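# Grudside 44 Field Radio Case

The Grudside 44 is a hard transit case for squadron radios and headsets, made by Plonik for air force ground crews. It holds two handheld sets, spare batteries and a charging lead. The lid seals with a rubber gasket, and the pressure valve is rated to 3000 meters.

Foam inserts are cut to order. Send us the model numbers of your radios with the order form. 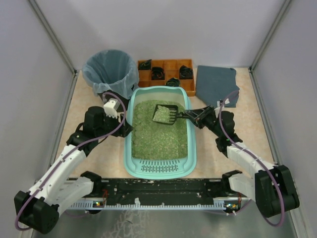 *Orange compartmented tray, at the back wall.*

Cases ship in packs of 10 – single units on request. Color is matte green or gray. Stencil marking for unit and base is included in the price.

Orders placed by 10th November ship before the end of the year. Replacement latches and gaskets are sold separately under Spares.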